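Caring for Wooden Counters and Tabletops Through the Dry Months

Every December, once the heat has been running for a few weeks, I start getting the same letters. The butcher block looks gray by the sink. The kitchen table has gone pale and a little fuzzy where everyone puts their elbows. A hairline gap has opened up between two boards that were tight as a drum all summer long. If any of that sounds like your house, please don't worry, and please don't go out and rent a sander. Most tired wood wants a good wash, a good long drink of oil and a night to itself.

I grew up with a wooden table that had been through four moves, two floods in the basement and more homework than I care to remember, and it looked lovely right up to the end. My mother did very little to it, but she did it regularly, and that has been my whole approach ever since.
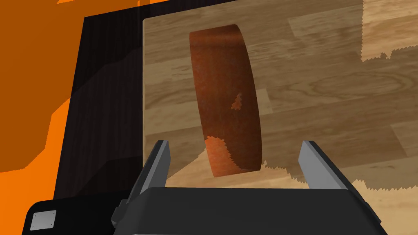

Posted in Kitchen & Workshop by the Plondis House Notes desk
Filed under: wood, winter jobs, cleaning

Let's start with the wash. Fill a bowl with warm water and add a small squirt of plain dish soap. Wring your cloth out well, so well that you could lay it on a newspaper without leaving a puddle, and go over the top in the direction of the grain. Follow it right away with a second cloth and clean water, then a dry towel. I used to skip the towel and let the air do the work, and I had a row of little white rings to show for it.

If there's something stuck on (pancake batter, in our house, nearly always), lay a damp cloth over the spot for a few minutes and then nudge it off with a plastic scraper or an old store card. Steel wool is a bad idea on light wood. Tiny bits of it break off and stay down in the grain, and the next time the counter gets wet you have black specks that are a real nuisance to get out.

Stains next. For berry juice, tea and the like, sprinkle on coarse salt, cut a lemon in half and rub it around with the cut side down. Leave it for 9 minutes or so long as it takes you to empty the dishwasher, then rinse and dry. It may take two or three goes over as many days. Rust marks from a wet can or a cast-iron pan will often fade with the same treatment, though the old deep ones tend to leave a shadow. I have one beside my stove that I've stopped fighting with. The bread box covers it nicely.

White rings on a finished table are a different matter, as they are usually in the finish and haven't reached the wood at all. Try a dab of plain petroleum jelly left on overnight and buffed off in the morning. It sounds like an old wives' tale, and perhaps it is, but it has rescued my dining table after more than one holiday dinner.

Now the oil, my favorite part! For anything food touches, use food-grade mineral oil, the kind the drugstore sells. Salad oils go sticky and smell stale by spring. Stand the bottle in a bowl of hot tap water first so that the oil is nice and thin, pour on a little, and spread it with a soft rag - an old T-shirt is perfect. Let it sit overnight if the family can stand to eat elsewhere, and wipe off whatever is left on top. Very thirsty boards will want a second coat the next evening.

Tables with a varnish or lacquer on them don't need oil, and it will only sit there and collect crumbs. If you aren't sure which kind you have, put one drop of water somewhere out of sight. If it beads up and stays that way, you have a finish. If it slowly darkens the wood, get out the oil.

For rough patches, use 220-grit paper on a bare top, or something very close to it, with a light hand and always along the grain. Wipe away the dust before you oil.

As for those gaps between the boards, leave them be until summer. Wood shrinks in dry air and swells again when the damp weather comes back, and filler packed in during the winter gets squeezed right out again. A pan of water near the radiator helps some, and so do houseplants, if you remember to water them.

Wash your oily rag by hand and hang it flat to dry, away from the stove. Mine goes over the laundry sink, where it has hung so long that it has its own hook.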